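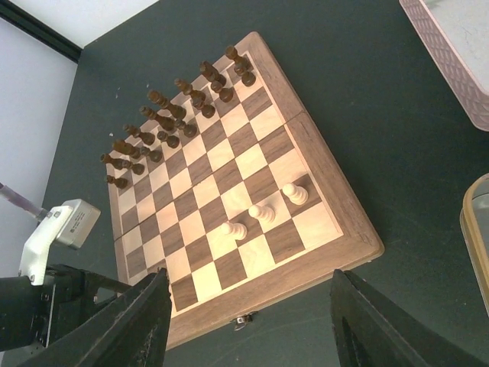
August, notebook 12, finish bench

Wood movement in the folding board blanks, continued from the last entry.

Started 8:40. Shop humidity had drifted up overnight with the bay door seal still off. Pulled the four test blanks from the Wedby rack and let them sit flat on stickers for an hour before measuring. All measurements across the grain, calipers zeroed between blanks.

Blank A: no change from last reading.
Blank B: slight cup on the hinge side, shows light under the straightedge at the center only.
Blank C: same as B, less of it.
Blank D: flat, but the miter at one corner has opened at the heel.

D is the one Leif glued with the old bottle. I am not prepared to blame the glue on one joint. The miter was cut on the sled before it was re-squared, and the sled was out. Repeat with fresh stock from the same plank, both glues, sled checked first.

Cup in B and C is more interesting. Both got three coats of the Drunar oil on the show face and one on the inside. A got equal coats. So the unbalanced finish is the obvious suspect, and Babak said as much in the spring. What does not fit is D, which was also finished unevenly and stayed flat. D is quartersawn. Grain orientation should have been held constant across the set and it was not. My error, noted for the next batch.
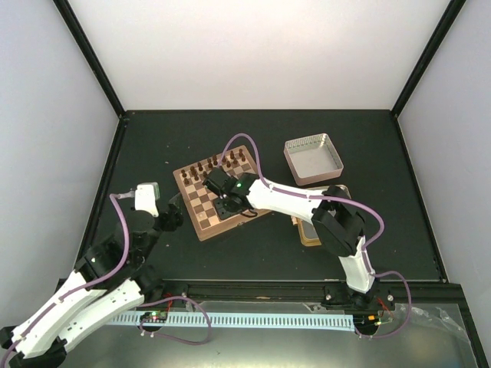
Sanding schedule. Went to 400 on the inside of A to see whether the oil takes differently. It does. Slower to wet out, less color, and the surface felt closed after one coat. At the coarser grit the same face took two coats before it stopped drinking. For a balanced finish the grit has to match on both faces, or the coat count means nothing. Xinyi keeps a table of this for the Qian drawers and I should copy it instead of rediscovering it.

Hinge mortises. Depth on the last run was inconsistent because the router base was riding on dried squeeze-out. Scrape first, then rout. Test fit with brass screws only after cutting threads with a steel one. Snapped one head today by skipping that. Extractor is in the second drawer, and the small bit for it is missing again.

Consumption to date: 341 g of oil, weighed at the can, including waste on rags. Rags hung flat on the rail outside, not in the bin.

Ruoxi asked whether we could avoid the whole question with a film finish. Possible. The Darnutance sample is fast and levels well, but it chips at the fold, where the two edges knock together each time the board is shut. Sample 191 has a visible line there already. I would keep oil for the edges in any case.

To do:
Square the sled and write the date on it.
Recut D from quartersawn stock, and a flatsawn match.
Equal grit, equal coats, both faces, all blanks.
Ask Xiaoyan for the spare hygrometer. The one by the door reads high.
Order the extractor bit.

Blanks back on the rack at 4:15, stickered, no weight on top. Next reading before the heat comes on in the morning.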